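Recording rules for hand tasks at a desk, Halholm arm project. Questions go to Iresha Sarkar.

## Before you start

1. Set the session number on the sheet. February sessions start at 2000.
2. Keep both forearms bare to the elbow so the wrists can be tracked.
3. Sit so that both hands stay in view for the whole task.
4. Leave everyday things on the desk where they are – bottles, paper, tissues. The arm has to learn on ordinary desks.

## Sorting pens

Pick up one pen at a time with the left hand and keep the tip clear of your fingers. Small parts such as refills and clips go in the right hand. Pens that haven't been handled yet can lie anywhere within reach, as long as they don't roll.

Work at your normal speed. If you drop a part, pick it up and carry on – don't restart. 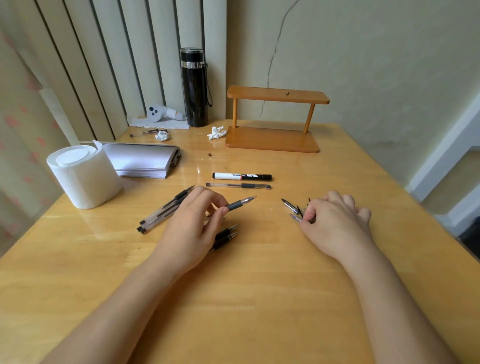 ## After the task

- Put both hands flat on the desk for a moment, then stop recording.
- Write down any dropped parts, with the session number.
- Stop after 70 minutes, even if there are pens left.
- Don't trim the clip. Tharushi Roy checks each one whole before it goes to training.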